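**Trolmont looks again at the women its old newspapers wrote about**

TROLMONT — There are a good many ways to spend a damp August evening in this town, and most of them involve the river path or a plate of something fried, but the upstairs reading room of the Trolmont library was full to the back wall for a talk on a newspaper scare that everyone's great-grandparents would have known by heart.

The speaker was Vilja Ojala, a social historian who grew up two streets from the library and has spent the better part of her working life on the laws that once governed women's boarding houses in river towns like ours. Her new book, *The Vakport Lodgers*, takes up the summer when a local paper, the Vakport Messenger, printed a run of stories claiming that young women arriving by steamer were being carried off from the landing and never seen again. The stories sold papers by the armful. They also led, within a season, to a town ordinance that let constables stop any woman traveling alone and ask her where she meant to sleep that night.

Ojala has gone through the lodging registers, the court books and a trunk of letters kept by the Dönmez family, who ran the largest boarding house on the landing for three generations. She read 3,165 register entries in all, and she told the audience, with a good deal of feeling, that she had come to know some of the handwriting as well as her own mother's. Of the 79 women the Messenger named as missing, she was able to follow nearly all of them to a later address. Many had taken work at the Hatau cannery upriver, a few had married, and one had opened a hat shop and was rather pleased to have been reported dead.

The ordinance is the part that troubles her most. In its first year 40 women were brought before the magistrate under it, and 18 were sent to the county reformatory, some for no more than having given two different answers about where they were going. "They were waitresses and laundresses and girls looking for their cousins," Ojala said. "A few of them did sell sex, and they wrote about it quite plainly, and what they complained of in those letters was the constable and the fines. I wanted their complaints in the book in their own words."

She was careful, too, to say that real harm came to some of the women in the registers. One chapter follows a kitchen maid who was cheated of her wages and locked in at night by an employer, and who could find no one willing to take down her statement while the whole town was out hunting for strangers with chloroform. That chapter was the one she read from, and the room went very quiet for it. 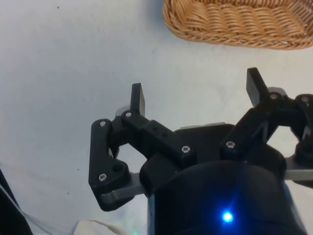
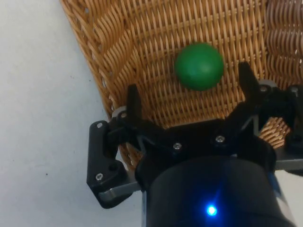 *Woven basket, pale tabletop; the green ball is in the second photo.*

The questions afterward ran well past the hour, as they tend to here. One woman wanted to know whether the Messenger had ever printed a correction (it had, four lines long, underneath an advertisement for stove polish). A younger man asked about the constables, and Ojala answered him at some length and with more sympathy than he may have expected, for two of them had left diaries, and one plainly disliked the work he had been given.

Mathias Pfister, who edited the book and drove up from Vakport for the evening, said the letters had nearly been lost altogether. The Dönmez house was cleared out when the landing was rebuilt, and the trunk sat for years in a barn with a leaking roof before a granddaughter thought to lift the lid. Most of the pages have since been cleaned and copied, and the originals are now on loan to the library, where they may be read by appointment in the mornings.

Pfister also mentioned that a smaller volume of the letters alone is in the works, with the spelling left just as the women wrote it, and that he would be very glad to hear from any family in the county with boarding house papers of its own, however dull they may look. Rent books are especially welcome.

Copies of *The Vakport Lodgers* can be borrowed from the front desk, though there was already a waiting list by the time the chairs were stacked. Ojala will give the talk again at the Hatau community hall next month, starting at 7 p.m., with coffee beforehand and the reading moved to the end so that people coming off the late shift can hear it.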